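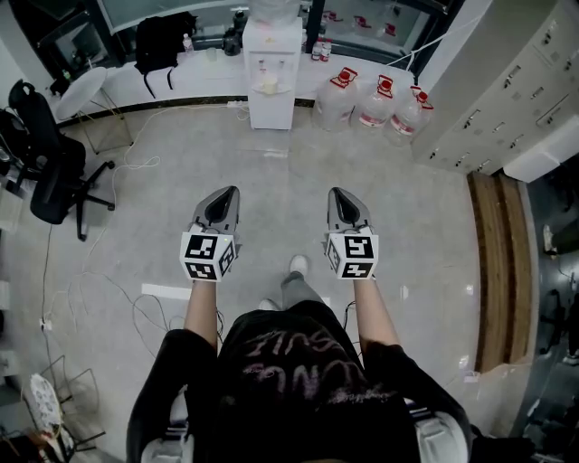

4.2 Where the bags go

Every shared building we studied had been given somewhere sensible to put a bag. Skinthorpe had lockers, Nudadham had a row of hooks, and Bitar had both, plus a laminated notice. Of the 189 bags we logged over 19 visits in November, 5 were in lockers. The rest had gone to whatever flat surface stood nearest the water, and they stayed there with the calm of long-term tenants. We came to call this surface the landing strip, a term our reviewers may dislike but the building users took up at once. 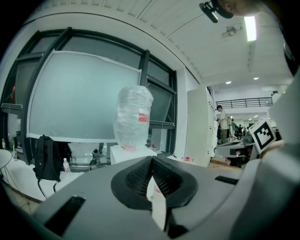 Figure 3. Surfaces by the window, Zodcombe.

Water explains a good deal of this behavior. People who put a bag down near a dispenser have a reason to come back to it, and a reason to stand about once they do. At Zodcombe a black backpack sat on a white surface by the window with a strap hanging down and a clear plastic bottle next to it (Figure 3), and we would call that a complete claim to territory. The bottle matters more than its size suggests. In our survey of 400 users, a bag alone was read as forgotten, while a bag with a bottle was read as occupied - and left strictly alone, even at lunch.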